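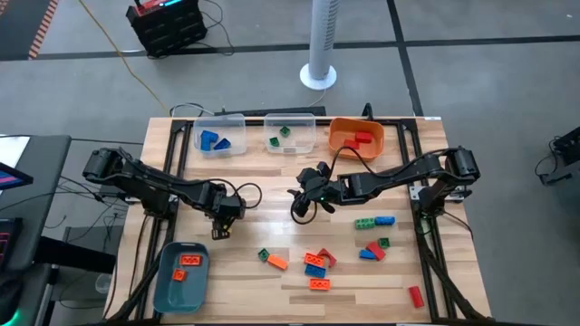
Sorting building blocks by color: your questions

I get a lot of email about the block sorting posts, so I'm putting my answers in one place. I own 814 blocks at last count (yes, I counted, it was a slow January) and I have opinions!

Do I really need to sort by color? Isn't shape better?

Depends who's putting them away. I tried shape for a whole winter and gave up, because every little square block turned into a debate. Blue goes with blue, red goes with red, and you can do it while you're on the phone. If you build from instructions a lot, go ahead and sort by shape inside each color later.

How long does it take?

I can do 60 blocks in a few minutes if they're spread out flat first. Please don't try to pick from a heap. Tip everything out on one side of the table, keep the bins along the back, and leave yourself some bare tabletop in between. It goes so much faster (and it's kind of relaxing, if you're that sort of person, and I am).

Clear bins or colored ones?

Both! I like an orange or red bin you can spot from across the room, and I like clear ones for anything I'd otherwise forget I own. Mine are a mix of Stuvier and Boron, and the Boron lids crack, so I stopped buying the lids. If you go clear, tape a paper label on the front anyway. Stackable ones are great for storage, but unstack them before you start sorting or you'll be lifting the top one off every ten seconds.

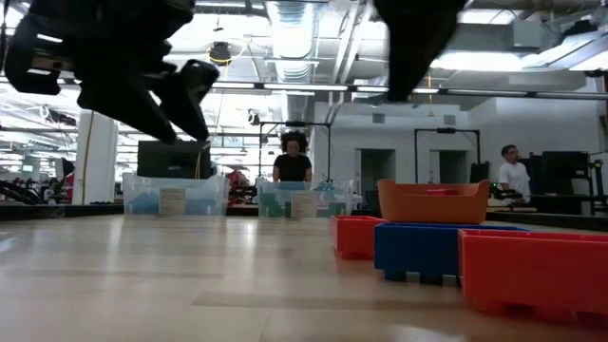

What about the tiny square ones?

Those are the ones that end up under the couch. I give them a shallow tray, or just a corner of the bin for their color. The green ones are my favorites, they're such a bright green and so easy to find.

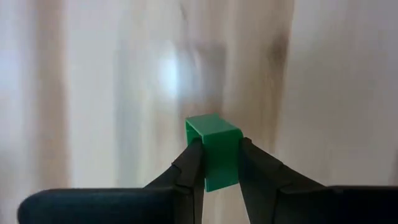 I pick up the small ones one at a time, by the sides. Scooping them up by the handful gets you a mixed handful, and then you're sorting twice.

Can I wash them?

Warm water, a drop of dish soap, 30 minutes of soaking, then spread them on a towel overnight. I use the Cesisora mesh bag so nothing goes down the drain.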